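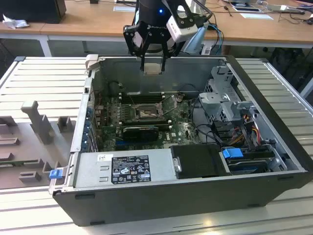
11/24/18

Ok so. The old Dell tower is open again. Quick post because dinner's in 30 minutes and I promised.

Plan is to turn it into a box for photos and backups, which I've been calling Etine since January (my sister had a cat named that, don't ask). Cooler's off, CPU socket bare, little lever and all. Graphics card still in. I keep going back and forth on pulling it. It's heavy, it's dusty at my end of the house anyway, and do I need graphics for a pile of photos? Probably not. But then no screen while I set it up. Leaving it for now.

Things I always forget about these Dells: black on the outside, plain gray metal on the inside, and everything so much easier to get at with the case on its side. I did my first one standing up. Two screws went missing in there and I beleive they're still rattling around.

Still to do:
new thermal paste, old tube is a rock
clean the heatsink fins
memory, once Nadja digs out the sticks she said I could have
check the power supply before I trust it with 2,155 photos of Milagros's wedding

Milagros if you're reading this, yes they're safe, they're on the other drive too. Both drives. I checked.

Thermal paste is supposed to get here tomorow. More then, gotta go, water's boiling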